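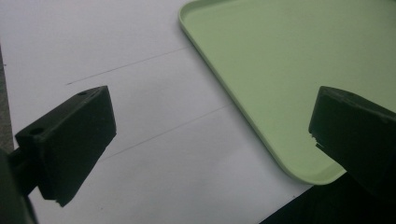

Print this page
E-mail this page

8 Aug 2025 — bench notes, hand-held gripper work

Working rules for the tray task, second draft. Razia asked for them in one place before Rojanasak send their people over. Comments to me or Kamol.

1. Fingers are inspected before each block. Look at the gripping face and the long edges. A chip clear of the gripping face is logged and the finger stays on. A chip on the face means the finger is changed and the block restarted.

2. Left and right grippers are logged as separate items, with their own finger sets. Sakda's sheet from April treats a pair as one item, so wear can't be traced to a side. Old sheet withdrawn.

3. Tray starts empty. Position may vary within the sheet but the whole base stays on it.

4. Blocks are 20 episodes, then hands off for five minutes. Episode 763 was kept although the operator spoke to someone halfway through. Under the new wording it would be rejected. Not going back over the old ones.

5. Cables stay off the pale sheet. A cable on the mat is allowed if the gripper can reach the far side of the tray without pulling it.

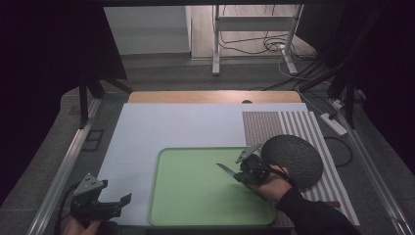 Both grippers in hand, tray at the near side of the sheet.

6. Both hands stay on the grippers until the episode is closed — no putting one down to straighten the tray.

Open points:

Duangjai wants a limit on chip size in rule 1. I have no data to set one. Suggest we measure six used fingers and decide after that.

Power strips on the floor: the Helel site rules want them fixed down or moved out of the walking route. Ours don't mention it. Add as rule 7 if Shadi agrees.

Rule 4 break length is a guess. Kamol to ask Zodness what they use.

Print this page
E-mail this page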